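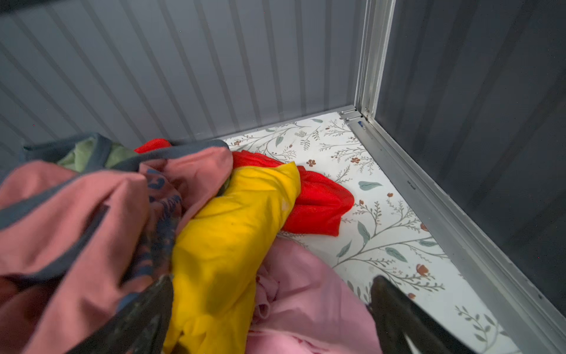

What the laundry numbers leave out

I have now read the Kemley garment paper three times, and each time I get stuck on the same table. It says the policy picks a single item out of a mixed pile in 80 percent of attempts. The authors, Mircea Hodoroagă and Dorin Vasiliu, trained it on 3510 recorded grasps, most of them made in June, and they are plainly proud of the figure. People have been sending it to me ever since with little notes about the end of hand sorting.

I don't doubt the arithmetic. I doubt the word "picks."

Look at how the paper scores a grasp. An attempt counts if the fingers close on cloth and the cloth leaves the floor. If a yellow garment comes up with half of a red one wrapped around it, that is still a pick, provided the red one falls off before the arm reaches the bin. How often does it fall off? There is a column for that in the first version of the report. In the current version there isn't.

Anyone who has pulled one shirt out of a dryer knows why this matters. Clothes twist together. The hard part of a pile is finding out where one thing stops and the next begins, and color gives you only a little help with that. A salmon-pink garment with blue-gray edging next to a yellow bundle is about as kind a case as you could ask for, because the border between them is also a border between colors. Try it with 100 white undershirts. The paper has one sentence on same-color piles, and the sentence says they are left for future work.

Then there is the matter of who the camera belongs to, so to speak. The wrist view is sold as the main idea of the method: put the eye close to the fingers and the policy will learn what contact looks like. Fine. But when the fingers are down in the cloth, they cover a good share of what the policy needs to see, and the folds on the far side are anybody's guess. Vasiliu's answer, in a talk I watched, was that the network "fills in" the missing part. Maybe it does. I would like to see a test in which the missing part is something it would not expect.

My other complaint is the unit. Every grasp was recorded in a compact enclosure with ribbed gray metal behind the clothes and a floor panel with leaves and flowers printed on it. I like the floor, as it happens - a plain white one would have been a cheat. But it is one floor. Willum tried the released weights over a dark mat and reported that the arm spent much of its time closing on nothing. The authors replied that Willum had the camera angle wrong. That may be so, and it is also a fair description of what will happen in every laundry that buys one.

What would change my mind is dull stuff. Put the dropped column back. Count a pick only when one garment arrives alone. Run the Rusu baseline, which closes at the highest point of the pile and learns nothing at all, on the same piles in the same enclosure. I suspect it does better than anyone wants to print.

Koltumel has said it will repeat the trials with its own clothes and its own scoring. I'll wait for that before I believe the 80.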